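Back panel mesh on work backpacks: cleaning, drying and when to retire
Packs and Luggage > Care and Repair
Page 1 of 1

dunlap_weave
Posts: 207

We issue the same navy pack to everyone who travels between sites. They are stored fully zipped on open shelving and the padded mesh collects a gray film within a few months. The current procedure is a stiff brush and dish soap. I have two complaints on file that the mesh goes fuzzy after brushing, and one pack where the foam behind it stayed damp for three days.

What I want is a written procedure that a person with a sink and a towel can follow. Machine washing is out because of the clear window pocket, which clouds.

ohm_and_twill
Posts: 1,210

Stiff brush is the problem. Spacer mesh is knitted, and the face yarn between the holes is fine filament. Drag a nylon bristle over it and you lift the filament, then it pills. Use a sponge and press. Lukewarm water, small amount of liquid detergent, press and release, then blot with a dry towel.

For drying, open every zipper and hang the pack upside down from the bottom of the straps. Foam drains toward the top seam and that seam is usually the least covered.

rackmount_kit
Posts: 2,343

Disagree on upside down. On the Prarnar packs we used the top seam was bound with tape and held water longer than the bottom did. Lay it flat on a rack, mesh up, with a fan on low. Ours were dry by the next morning.

Agree on the sponge.

dunlap_weave
Posts: 207

For reference, this is the model. Look at the honeycomb mesh on the big panel and the smaller mesh on the narrow strip across the seam from it.

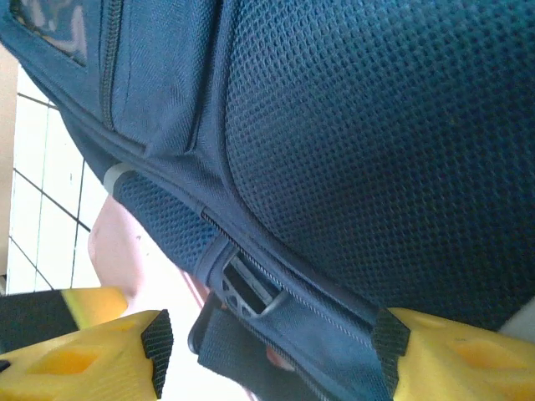

Ilier Field Services – Equipment Stores

The two meshes do not behave the same. The large panel rinses clean. The narrow strip has smaller openings and holds soap, so it dries stiff. I had been treating them as one surface.

Second question is the zipper along the piping. Grit gets into the teeth there and the slider starts to bind.

ohm_and_twill
Posts: 1,210

Smaller openings, same soap, more residue. Halve the detergent on the strip and rinse it twice. A squeeze bottle works better than a tap because you can aim it.

Zipper: dry toothbrush along the teeth, closed first and then open. Wipe with a damp cloth. Lubricate only after it is dry, and sparingly. Wax stick, not oil. Oil migrates into the fabric and leaves a dark line you will never get out of navy twill.

figueroa_bench
Posts: 3,285

I would skip the wax too. It collects dust on a pack that sits on open shelving. If the slider binds after cleaning, the slider is worn. Replace it, it is a ten minute job with end nippers.

Also, the window pocket. No alcohol wipes. Clear vinyl goes hazy and then cracks at the stitch line. Water and a soft cloth.

ohm_and_twill
Posts: 1,210

Wax has been fine here for years, but our packs live in closed lockers, so the dust point may hold for his shelving.

rackmount_kit
Posts: 2,343

Are you storing them with anything inside? A pack left empty folds at the same place every time and the foam takes a crease. We stuff ours loosely with packing paper and leave the main zipper open a hand's width.

dunlap_weave
Posts: 207

Empty, and zipped shut. I will change both.

Draft procedure, posted 2/13/26:

Empty all pockets. Shake out upside down.
Brush zipper teeth with a dry toothbrush, closed, then open.
Sponge the large mesh panel with diluted detergent. Press, do not rub.
Sponge the narrow mesh strip at half strength. Rinse twice.
Wipe the window pocket with water only.
Blot. Lay flat, mesh up, all zippers open, fan on low overnight.
Stuff with paper before it goes back on the shelf.

I left the wax out. Retirement criterion is still open. At the moment it is "foam visible through mesh," and people interpret that generously.

figueroa_bench
Posts: 3,285

Make it a measurement. Any hole you can put a pencil through, or any seam open longer than a thumb's width, goes to repair. Two repairs on the same panel and it is scrapped. Dumska sells spacer mesh by the half yard if you want to do panels in-house, but the piping has to come off first and I would not bother on an issue pack.

rackmount_kit
Posts: 2,343

Pencil test is fine. I would allow one repair on the panel, not two. The second patch always lands where the first one pulled.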